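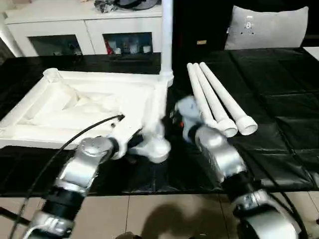

How to set up a small giving circle

Home | Guides | Giving | Contact

A giving circle is a group of people who put a bit of money in a pot each month and decide together where it goes. I started ours in July with five friends and a biscuit tin, so please don't be put off if you've never done anything like it!

1. Pick an amount everyone can manage. Ask people privately, then go with the lowest figure. Ours is £5 a month, and anyone who's skint can skip a turn (no questions).

2. Give it a name. We're the Trarum Circle, after the lane where we meet.

3. Open a separate account. You'll usually need 2 people to sign. Don't run it through your own current account — I did for the first few weeks and got in a terrible muddle with my gas bill.

4. Agree what you'll support. We only look at groups within walking distance, and each one can have up to £181. Check whether they're a registered charity, and if they aren't, ask to see their rules and who looks after the money.

5. Vote, then pay. One vote each, whatever you've put in. Our first gift went to the Lemaire Allotments for a new water butt.

6. Write it all down. Date, amount, who got it, and a copy of their receipt. A cheap notebook will do.

If you want to claim Gift Aid you'll have to go through a charity, so read up on that before you collect anything.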